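Our visit to the Cekau furniture works

In April our small group from Skanditz took the early bus to Cekau, where the old furniture works opens its doors to visitors one time in the year. The trip took longer than we expected, as the bus makes 13 stops and waits at almost every one. We arrived at half past nine and the yard was already full of families.

The tour started in the timber store. The boards rest there under a long roof, and our guide explained how they are turned every few weeks so that they dry evenly. I liked the smell very much. From there we went to the sawing hall, where we received ear protection and could not hear one word of the explanation — but the guide was patient and repeated everything outside.

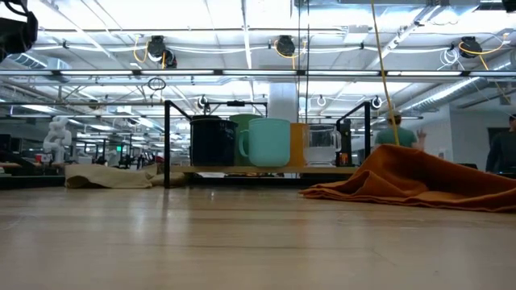

VISITS AND EXCURSIONS

After the sawing hall came the finishing room, and for me this was the best part. A worker let us feel two boards, one sanded and one oiled, and we had to say which was which with closed eyes. I was wrong. Pale wood is asked for more than dark wood at present, we were told, and black metal goes well with it. The works makes 1,000 tables in a year, most of them for schools.

Lunch was in the canteen and cost 7 euros with soup. The soup was good, the bread a little dry. In the afternoon there was a sale of second-choice pieces. I bought a stool from the Flomitz series with a small scratch under the seat, and carried it on my knees the whole way home.

Those who want to go next year should come before ten, because the guided groups are filled quickly. The last tour starts at 4 in the afternoon.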